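Drundham Cricket Club
Progress report to the Fodilar Fund: junior and women's cricket grant
Mon 7 November

This report covers the period from the start of the outdoor season to the end of October. It follows the headings in the grant agreement. The accounts are in a separate file.

Playing numbers

The club had 56 registered juniors at the end of the season. Most are in the under-11 and under-13 groups. The under-15s remain short of players, and on two Saturdays they borrowed from the age group below to field a full side.

The women's team entered the hardball league for the first time. They won three matches, lost five and had two rained off. They finished sixth out of eight. The best result was the away win at Sovlow, where the home side was bowled out for 71 after being 40 without loss. The spinners bowled most of the overs in that match and in the two that followed it. Batting was the weaker side of the team's game all year. The top score by any player was 48, and the team was bowled out inside 25 overs four times.

Coaching

The grant paid for a level two coach on Tuesday and Thursday evenings. Sessions ran as planned apart from one week in July when the outfield was under water. The women trained on Thursdays after the under-13s.

Three members passed the introductory coaching course. A fourth has finished the classroom part and will take the practical assessment in the spring. With three new coaches we can split the under-11s into two groups next year, which parents have been asking for.

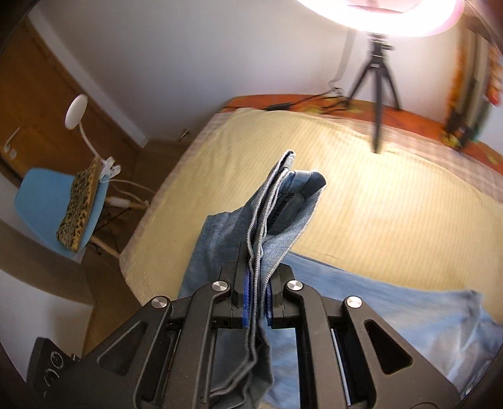
Fielding was the main focus from August on. The women dropped a lot of catches early in the season, and the coach moved high catching and flat throws to the start of each session, before players were tired. Dropped catches went down in the last four matches. We only began keeping a proper record halfway through, so we can't give a fair comparison for the whole year.

Practice nets

The two-lane net was due to open in May. It opened in the last week of June. Panasiuk, the contractor, had the groundwork done on time, but the first batch of matting was the wrong width and had to go back. The replacement was laid at no extra cost to the club.

The drain on the east side still does not clear after heavy rain. Panasiuk came back in October and cleaned out the pipe, and standing water has been less of a problem, but the run-up in lane two is soft for a day or so after a wet night. They have agreed to look at it again before the end of the maintenance period.

Spending

Spending on coaching and equipment is within budget. We have an underspend of $1,806 on the travel line. Two away fixtures were rained off, and for two others parents drove and made no claim. We ask for permission to move this amount to winter indoor hall hire. The hall has raised its hourly rate and the original figure no longer covers ten weeks.

Junior helmets cost more than we had quoted in the application. We bought fewer batting pads to make up the difference and are using older sets that are still in good shape.

Next period

Indoor sessions start in January on Sunday mornings. The women's team has confirmed its place in the league and will add a second home friendly before the season opens. We plan to approach two schools about under-15 players and will report the result either way.

The coach's contract ends in March. We would like to discuss an extension before then and would be glad to have a meeting date from the Fund.

Submitted by the Club Secretary, Drundham Cricket Club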